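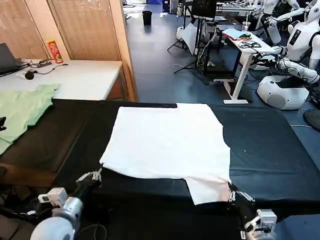 Figure 3. A white cloth laid mostly flat on the black work table, with its lower-right corner pinched near the front edge.

3.2 Flattening before the first fold

We were delighted by how much of a good fold is decided before any folding starts! A cloth like the one in Figure 3 looks nearly ready, yet the left edge is still slightly wrinkled and the near side hangs in a flap. In our Solmont trials, small leftovers of this kind showed up again in the finished stack, often as a crooked hem two folds later.

We scored 800 folds across 35 cloths, following the edge scale proposed by Kourkoulas, and compared cloths that were straightened from a corner with cloths smoothed from the middle. Corner-first work gave square results in around 80 percent of folds, and the gain was largest for thin cotton. A dark table top helped our raters a great deal, as a pale edge stands out clearly against it (see also the Gavalas set, Section 4). Garments were scored separately. They bring sleeves and collars into play, a lovely problem of its own, and we take it up in Section 3.3.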